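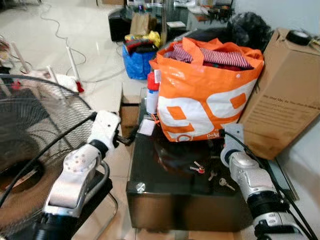 Lavus Opens a Furniture Repair and Resale Shop in Trodstead

MEKINBERG, 28 October 2026. Hi, I'm Hafiz Halim, and I'm very happy to be writing this one myself (our usual press person is on leave, so you get me, with apologies to anyone who likes their announcements short). Lavus is opening a second shop! It's on Ankrah Street in Trodstead, it opens next month, and it will do the same thing we've been doing in Mekinberg, which is buy tired household furniture, fix it properly, and sell it again at prices normal people can pay.

If you've never heard of us, I'll give you the quick version. Lavus started in my mother's garage with a set of dining chairs that had come off the curb in a rainstorm. The joints were shot and the seats were worse. I took them apart on a tarp, scraped out the old glue, put them back together with clamps I'd borrowed, and sold them to a couple who had just moved into their first apartment. They sent me a picture of the chairs around their table that same week and I was hooked, I really was. I'd been working in insurance. I gave notice that summer.

The Mekinberg shop came later and it's been busier than I ever planned for. Last year we put 1650 pieces back into homes. Most of them were small things, nightstands and stools and bookcases and the kind of end table that everybody's aunt has, and I'm proud of that, because small furniture is the stuff that gets thrown out first. A big oak wardrobe has somebody fighting over it. A side table with a wobbly leg goes to the dump, even when the fix is one bolt and ten minutes.

So, Trodstead. We've been getting people driving over from there since we opened, some of them with a dresser roped to the roof, and at some point it seemed a little rude not to go to them. The new place used to be a carpet showroom. It's 3045 square feet, all on one level, with a loading door at the back wide enough for a sofa to go through without anybody having to turn it on its end and swear. The front two-thirds will be the sales floor. The rest is the workshop, with a long window between the two so you can watch the work going on while you shop. I loved that kind of thing when I was a kid. There was a shoe repair place with a window like that and I'd stand there until my mother dragged me off.

What we'll be selling

Pretty much what we sell now. Tables, chairs, desks, shelves, cabinets, bed frames, lamps if the wiring is sound. We don't do mattresses and we don't do cribs, so please don't bring those. Upholstered pieces we look at one by one.

I also want to put in a good word for glass-topped furniture, which we're going to carry a lot more of in Trodstead. For years we turned it away. It's heavy, it shows every fingerprint, and moving it scared me half to death. Then we got a big batch of it from an office clearance, couldn't say no, and it all sold in a couple of weeks. People in small apartments love it! It wipes clean, it doesn't stain when you put a mug down, and a dark glossy one can make a plain room look a bit dressed up. We've now got proper racks for it and suction lifters and everyone on the team has been trained on how to carry it. 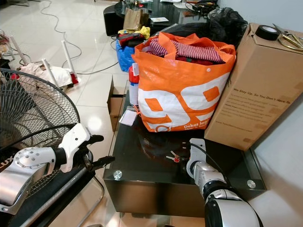

The same goes for cabinets with doors that don't close right, by the way. Nine times out of ten it's the hinge. If you've got one at home and you're thinking about getting rid of it, try tightening the screws first, and if the screws just spin, pack the hole with a sliver of wood and some glue, let it dry overnight, and try again. If that works then you've just saved yourself a trip to see us and I'm fine with that.

How the pricing works

Every piece gets a paper tag with the price and a short list of what we did to it. New back panel, legs reglued, drawer runner replaced, that sort of thing. If we left a scratch alone it says so. Prices in Trodstead will be the same as in Mekinberg, and small tables will start at $8. We've kept that starting price since the garage days and I have no plans to change it.

Anything we sell comes with a free repair if the work we did on it fails. Bring it in, or if you can't lift it, call the shop and we'll come get it on the next van run. Please keep the tag! We can usually find the record without it, but it takes a while and involves me going through a box.

Selling or giving us your furniture

We pay cash for pieces we think we can fix and sell, and we'll take other things as donations if there's useful wood or hardware in them. The easiest way is to email a few photos first, with one of the damage and one of the underside. I know the underside is a pain. It tells us more than all the others put together, though, so if you only send one, send that.

We'll collect inside Trodstead for a flat fee, and the fee comes off if we buy the piece. Stairs are okay. Fourth-floor walk-ups with a piano are a longer conversation.

A few things to do before we come, or before you load up the car: empty the drawers, take out loose shelves and tape them together, and if there's glass, leave it to us or wrap it in a blanket and carry it standing on its edge. Don't lay it flat in the trunk with stuff on top. I've swept up a lot of glass from people's trunks.

Classes

I'm really excited about this part. The Trodstead workshop will have evening classes from the start, which we've never had the space for in Mekinberg. The first one is for complete beginners and covers gluing a loose joint, fixing a drawer that sticks, and getting water rings out of a finish. You bring a chair or a small table from home and you work on that. We put up a waiting list in July, before we'd even signed the lease (I was feeling optimistic), and 127 people put their names down. So we're going to run the beginner class over and over until everyone's had a turn, and after that I'd like to add one on caning and one on refinishing tabletops.

Tools and glue are included. Wear shoes you don't care about. If you're on the list already you don't have to do anything, we'll email you with dates, and if you aren't, you can sign up at either shop.

The team

We're hiring for Trodstead now. We need bench workers, a van driver, and people for the sales floor. For the bench jobs I care much more about patience than about certificates. One of the best people we have came from a bakery and had never held a chisel, and she now does all our veneer. If you've fixed things around your own house and you liked doing it, write to us and tell me what you fixed. A short email is fine. You'll be paid while you train.

The Mekinberg shop isn't going anywhere and its hours stay the same. I'll be splitting my week between the two for the first while, so if you come in looking for me and I'm at the other one, leave a note at the desk.

Opening day

The doors open at ten in the morning. There'll be coffee, there'll be something sweet, and we're setting up a free fix-it bench out front where you can bring one small thing that wobbles, squeaks or sticks and we'll have a go at it while you wait. One item each, please, and it has to be something you can carry in by yourself. We'll do it until we run out of daylight.

There's parking behind the building, and the entrance to it is off the side road, a little past the shop, so go slow or you'll miss it like I did the first three times. The bus stops right across the street.

For reporters

I'm glad to talk to anyone who wants to write about the new shop, about furniture repair, or about why so much decent stuff ends up at the dump (be warned, I can go on about that one). You're welcome to come by the workshop before we open and see the place half finished. Let me know ahead of time so somebody's there to let you in. We can also put you in touch with customers who've said they're happy to be contacted.

About Lavus

Lavus buys, repairs and resells household furniture. The company is based in Mekinberg and is owned by its founder, Hafiz Halim.

Press contact: Hafiz Halim, Lavus, Mekinberg. Please call or stop by the shop during opening hours and ask for me by name.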